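Unit 4: Soft Furnishings in Shared Rooms
Course handout, Household and Property Care
April 7, 2020

Read this before the practical. Bring it with you, along with the care label sheet from Unit 3.

4.1 What counts as a soft furnishing

For this course the term covers cushions, throws, comforters, bean bags, slipcovers and curtains. Rugs are handled in Unit 5. Mattresses are left out because the rules on tags and disposal are different.

A soft furnishing has a cover and, in most cases, a fill. The two age at different speeds. A cover shows wear first on the side people lean on. Fill goes flat in the middle and bunches at the corners. When you inspect a piece, write down the cover and the fill on separate lines of the room sheet, even if both are in good condition.

4.2 Large quilted pieces

Quilting holds the fill in channels or segments so that it does not slide to one end. After washing, the fill may still clump inside a channel. Break the clumps up by hand while the piece is damp, then again halfway through drying. Do not pull on the stitching.

To reset a quilted piece on a seat:

Lift it by two corners and shake it once, away from your face.
Lay it down with the longest side along the back of the seat.
Push the spare fabric toward the back, so that the front edge stays off the floor.
Press out the large folds with a flat hand. Small folds can stay.

Puffy pieces will never lie flat, and you will not lose marks for that. You will lose marks for a trailing edge someone could trip on.

4.3 Placing cushions

Cushions go on last. On a low, soft seat they tend to slump, and a cushion that was upright in the morning is often lying down by noon. Set the back one first, against the firmest support available, and then the front one.

Two mustard-yellow cushions on puffy pink seating, one upright and one lying lower and nearer: 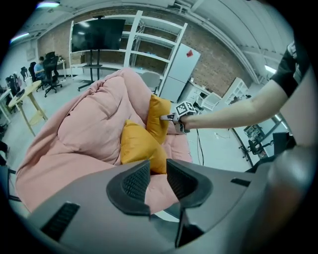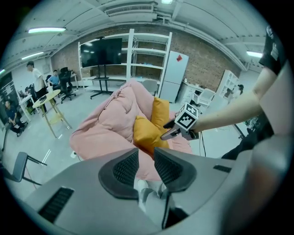 Color matters less than people think, but do keep a set together. If a room has one pair in a strong color, list it on the room sheet as a pair. Single cushions that have wandered in from another room go back the same day.

Plump a cushion by pressing the sides in toward the center, turning it a quarter and pressing again. Four presses are enough. Feather fill takes a chop along the top edge — foam does not, and will only show a dent.

4.4 Cleaning schedule

Cushion covers: every 4 weeks in a shared room, sooner if stained.
Comforters and throws: every 13 weeks.
Bean bag covers: every 13 weeks, fill removed or held in its liner.
Inner fill: check in June and replace if it stays flat after plumping.

Use the Sosix liquid from the supply closet, not the powder. Powder gets caught in quilting seams and leaves a white line. Zippers should be closed before the wash.

4.5 For the practical

You will work in pairs in the Gellard room. Each pair strips, inspects and resets one seat in 5 minutes, then fills in the room sheet. Wear closed shoes. Sheets are collected at the door.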